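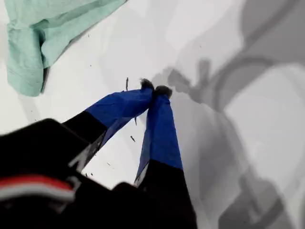

Equipment planning for the spring: what we're buying, what we're waiting on, and what we need from you

January 3, 2022

Happy new year, everybody! The budget request for the manipulation bench is due at the end of the month, and for the first time since the lab moved into the Urnach building we have a real line for equipment instead of whatever was left over from travel. Yareli Palacios and I spent most of the last week before the break going through the wish list, the repair log and the parts drawer, and I came out of it more excited than I expected to be about a spreadsheet.

First, the big question, which I have been asked in the hallway more than once: are we getting a second arm? Yes, if the request goes through as written. It won't be here before April and it may well slip past that, so please don't promise anybody results on two arms in a spring abstract. The plan is to set it up on its own table with its own computer, so that one person can be teaching a task while somebody else runs evaluations on the first one. Right now those two jobs share one booking sheet and it's painful to look at.

Now the part I really want to talk about, the small stuff.

When we bought the first arm we wrote down the arm, the gripper, the controller and the mounting plate, and we thought we were done. Everything after that came out of the general supplies account, a little at a time, and so we never had a good picture of what it costs to keep a robot working. Yareli went back through two years of orders (a heroic job, many of the receipts were photos of receipts) and pulled out everything that went on the bench. Fingertip pads, tape, cable ties, replacement cables, cloths, table covering, cleaning supplies, clamps, lamps. It adds up to more than any of us would have guessed, and a big share of it went to the last few inches of the arm, the part that touches things.

That makes sense if you've worked at the bench lately. Both fingers on the gripper are wrapped in blue tape, with a dark fuzzy tip on the end of each, and every bit of that is something we buy, cut, stick on and eventually peel off. The tape creases. The tips shed or get squashed. A finger that closes beautifully one month is a little off the next, and a policy that was trained on the old tips can get confused by the new ones. I love that we can change the feel of the gripper in a few minutes with a pair of scissors, and I'd hate to lose that. But we should be paying for it on purpose.

So the request has a line called "fingertips and wear parts," with $2000 in it for the year. That covers:

Tip material, bought in one lot so that the texture and thickness stay the same from batch to batch. Perla Bermúdez has been asking for this for ages and she is right.

Tape, same brand and same color all year. Please don't bring in a roll from home, even if it's a nicer color.

Spare fingers, enough that a set can be dressed ahead of time and swapped in whole, with the old set going in the bin for rework. This is the item I'm most looking forward to.

A proper cutting template, so the tips come out matching no matter who is holding the scissors.

The second small line is the table. We run most of our cloth tasks on a plain white surface, and white is great for seeing edges and terrible for hiding anything. If there are crumbs or fibers lying around, they show up as little dark specks next to whatever you're trying to fold. I've put in $300 for surface covering and cleaning supplies, including a small handheld vacuum that will live under the bench and (I'm begging you) be returned to its charger. Wipe down before you start a session and again when you finish. It takes less time than sorting through episodes later.

Also under the table heading: cloths. We've been using whatever came in the last multipack, and the mint-green ones have been good to us, soft, with a fine enough weave to fold cleanly and a color that stands out from the table. The trouble is that the store changes its colors with the seasons. We'll order a full box this time and keep half of it sealed, so that an experiment that starts in the spring can be repeated in the fall with the same stuff.

Third, lighting. I know, I know, lighting has been on every wish list since we started. We have three meetings' worth of notes about shadows. The arm throws a big soft one across the table, and when the gripper comes down close to the surface it picks up a darker one of its own right beside the tips. Some of you have argued that we should leave it alone so that the models learn to live with it, and for training data I agree with you. For evaluation I'd like to be able to set the lights the same way every time. Two diffuse panels on fixed stands would do it, and we've asked Plaltach for a quote. If it comes in high we'll buy one panel and see how far we get.

A few things we looked at and decided to leave out this round:

The Ojo camera upgrade. It's a lovely camera, and Yareli had a loaner running for a week with very nice results, but it means redoing the mounts and calibration on the first arm at the same moment the second one arrives. Let's do one disruptive thing at a time. It's first on the list for next year.

A different gripper. The one we have is solid, we know its habits, and our fingers fit it. If the second arm has the same gripper then spares work on both, and that alone saves us a shelf of parts.

The extended service plan from Avari. We priced it against our own repair log and for two arms it doesn't pay. What we did instead was add a repair reserve, which rolls over if we don't touch it. If you've ever had to beg for a replacement cable in the middle of a deadline you'll understand why I'm happy about this one.

On training time: this isn't a purchase, but it belongs in the plan. A new arm means new people on the bench, and somebody has to show them where the stop button is, how to dress a set of fingers and how to tell when the tips need replacing. Perla has offered to write the how-to for fingers, with photos. I'd like one person from each project to sit with her for an hour once the material arrives. Bring your own scissors if you're fussy about scissors.

What we need from you, by January 19:

Look at the draft request in the shared folder and tell us if your project is missing. We left comments on so you can write right next to the line.

If you've been buying bench supplies on your own card, send Yareli the list, even the tiny things. She's trying to get the yearly numbers right, and a few rolls of tape here and there matter more than you'd think.

If you have a task in mind that needs a different kind of tip (grippier, thinner, wider), say so now while we can still order samples together. Perla would like to try a few on thin fabric and on paper, and she's open to odd ideas.

Tell us which hours you'd use the second arm. We're sizing the table and the outlets around it, and the electrician wants an answer before we do.

We'll go over all of it at the next bench meeting, with the spreadsheet on the big screen. Drop by my desk before then if you want to see the floor plan, it's taped to the side of the filing cabinet and there's a pencil next to it for corrections.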